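Flistness Centre Reopens Workroom After Refit

8 Aug 2022

The Flistness Centre has reopened its ground-floor workroom to residents following a refit that lasted 12 weeks. The room, which closed after damp was found behind the north wall, is again available for repair classes, craft groups and private hire.

The work was carried out by Selier, a local joinery firm, at a cost of £1,717. It included replastering, new lighting and the replacement of all four benches. Funding was provided by the Zaidi Trust, with a further contribution from the Prarkberg Residents' Association.
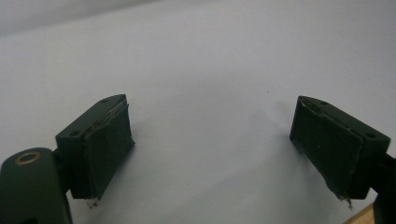
The choice of worktops was settled in January, when members of the centre were invited to comment on samples. Of the 76 replies received, most favoured a pale finish on which small parts could be found easily. The plain white surface now in use has no pattern or markings, and small screw holes, a brass-coloured ring and even stray pale fibres can be made out by those working over it. Users are asked to place a mat beneath hot tools and to wipe the surface with a damp cloth before leaving.

Razia Siddiqui, manager of the centre, said: "We are grateful to our members for their patience. The previous benches had served for many years and were no longer fit for detailed work."

Evening repair classes will resume under Bongani Nkuna. Existing members will be offered places first, and their membership has been extended to cover the period of closure.

Enquiries about hire should be addressed to Zuzana Štefanec at the centre's front office.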